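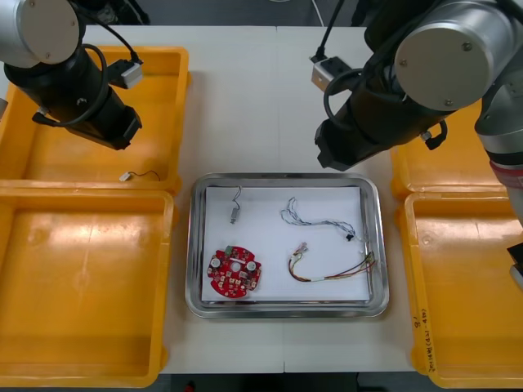

Go up to the roof before you do anything else, a reader wrote under my January post about the Filwood open day, and take a proper coat. I did both and I'm so glad! The wind up there could take your hat to Poltside, but you get the whole of Edness laid out below you: the harbour wall, the gasholder frame, the allotments, and the long curve of the old railway line with birches growing up through it.

Filwood was built in 1982 as offices and workshops, and I'd walked past it for years thinking it was a bit grim. I take it all back. The main staircase is a beauty. It turns round an open well with a rooflight at the top, and the handrail is one continuous piece of dark red plastic, warm to the touch and just the right thickness for your hand. On every landing there's a deep window seat (I tried them all, and the third floor has the best view and the worst draught).

Then there's the tiled wall in the entrance hall. Our guide said it has 3390 tiles, all made at the Yuen pottery, in greens and browns with a sudden streak of orange running up towards the ceiling. From the door it looks like a ploughed field, and close up you find thumbprints in the glaze.
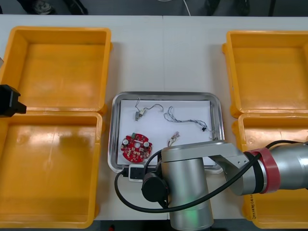 Wasn't there a fountain in here once, a woman on our tour wanted to know, because she was sure she remembered dropping pennies in it as a girl. There was! The guide lifted the corner of a mat and showed us the outline of the basin, filled in and floored over, with a ring of blue tiles still in place round part of it. Several people had stories about it after that and we ran well over our 30 minutes.

We carried on through the upper floors, where the workshops still have their original doors, each painted a different colour so you could find your way by them. Mustard for the first corridor, a lovely deep teal for the second.

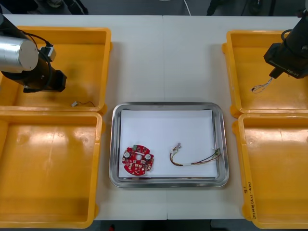

The teal ones have round windows set low enough for a child to look through, and the hinges are so well made that a heavy door swings shut with hardly a click. I went back and did it twice more.

Tea was in the old canteen on the ground floor, with cheese scones the size of saucers. The long serving hatch is still there, along with a wall clock that was wrong by hours. If you're going to the next one, the number 12 bus stops right outside, and the roof tours fill up first, so put your name down at the desk on the way in.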